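Prüfliste Software, Nahtstation Josby, vor Freigabe autonomer Knoten
Stand: Sonntag abend, ausgefüllt M. Aoun. Build 2592, Planer-Branch `grgic-loop`. Kommentare bitte drunter, nicht drüberschreiben.

Legende: [x] ok, [ ] offen, [~] geht, aber mit Auflage

## A. Start und Verbindung

- [x] Controller bootet ohne Warnung, beide Arme gemeldet
- [x] Zeitsync Kamera/Kinematik. Drift beim zweiten Start größer als beim ersten, aber in der Toleranz
- [x] Not-Halt über Pedal: Servos aus, Planer geht in HOLD
- [~] Not-Halt über Software-Topic. Geht, aber Planer schreibt danach noch einen Wegpunkt in die Queue. Ticket 722, seit dem letzten Mal nicht angefasst!
- [ ] Neustart nach Verbindungsabbruch. Nicht geprüft, keine Zeit

## B. Kalibrierung

- [x] Hand-Auge rechts
- [~] Hand-Auge links. Werte vom alten Build übernommen, muss vor Freigabe neu
- [x] Intrinsics geladen, richtige Datei (letztes mal war's die von Orbridge, bitte Pfad im Launchfile fest eintragen)
- [x] Vignettierung in der Maske berücksichtigt, Pixel im dunklen Rand werden verworfen

## C. Perzeption

- [x] Nadel segmentiert, wenn sie frei auf dem Gewebe liegt
- [~] Nadelspitze. Spitze und Ansatz werden bei starkem Glanz vertauscht, Konfidenz bleibt dabei hoch. Das ist das eigentlich blöde dran
- [ ] Faden von Altfaden unterscheiden
- [x] Gewebeebene geschätzt, Glanzpunkte rausgefiltert
- [~] Backen offen/zu aus dem Bild. Nur als Plausibilität gegen Encoder nehmen
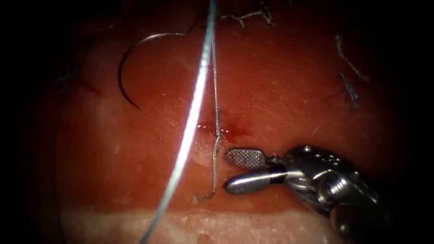
Fadenverfolgung bleibt der wackligste Punkt. Tracker springt vom blauen auf den grauen Strang, sobald die beiden im Bild nah beieinander laufen, und kommt von allein nicht zurück. Abgeschnittene Enden früherer Stiche gibt er als Fadenende aus. Vorschlag: Farbe stärker gewichten, Fadenende nur akzeptieren, wenn über mehrere Bilder mit dem Greifpunkt verbunden. Tiefe beim Faden über dem Gewebe ist auch noch Murks, der wird auf die Ebene projeziert.

Blut am Einstich: Maske zieht den Fleck manchmal mit zum Einstichpunkt, Schwerpunkt wandert dann zur Seite. Für Stichplanung zu ungenau. Schwellwert steht auf 119, habe ich nicht verstellt.

## D. Planung

- [x] Arbeitsraumgrenzen beide Arme
- [x] Kollisionsprüfung Schaft/Schaft
- [~] Kollisionsprüfung Backe/Backe. Mindestabstand greift, aber beim Wickeln wird er vom Loop-Modul überschrieben. Steht so nirgends in der Doku
- [x] Replan bei verlorenem Ziel
- [ ] Nadel als mitgeführtes Hindernis. Fehlt komplett. Modell kennt nur die Instrumente
- [x] Wickelrichtung aus Konfig gelesen

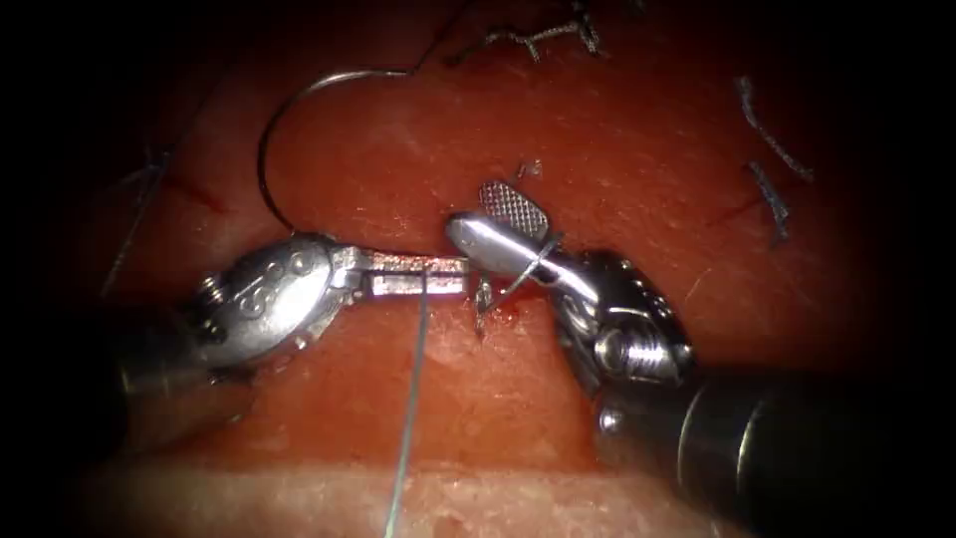

Beim Wickeln Geschwindigkeit auf Stufe 4 lassen, nicht höher. Darüber läuft die Bildauswertung der Bahn hinterher, und der Planer rechnet mit einer Schlaufe, die er nur noch vermutet. Zustand LOOP_DONE kommt zur Zeit allein aus der zurückgelegten Bahn, nicht aus dem Bild. Muss gekoppelt werden, sonst kein Haken von mir.

Greifen des kurzen Endes: Zielpunkt lag in der Auswertung zweimal auf einem älteren Stich. Hängt an C, Altfaden. Solange das offen ist, Zielpunkt von Hand bestätigen.

## E. Regelung

- [x] Positionsregler, keine Schwingung im Stillstand
- [~] Handgelenk links, leichtes Überschwingen bei Richtungswechsel. Filter?
- [x] Begrenzung Backenmoment aktiv
- [ ] Fadenspannung. Schätzer von Brolance eingebunden, liefert Werte, aber gegen nichts abgeglichen. Nicht als Abbruchkriterium nehmen!!

## F. Logging

- [x] Video und Kinematik im selben Log
- [x] Buildnummer im Header
- [~] Zustandswechsel mit Zeitstempel, bei HOLD fehlt der Grund
- [ ] Platte läuft voll ohne Meldung

## Ergebnis

Autonomer Knoten: NICHT freigegeben.
Teleop mit Assistenz: frei, mit Auflagen aus A und D.

Zuerst: 722, dann Altfaden, dann LOOP_DONE ans Bild. Hand-Auge links mach ich selbst, brauche dafür die Station einen Vormittag ohne andere Läufe.

Maya

Nachtrag: Launchfile ist geändert, Pfad jetzt fest. Rest wie oben.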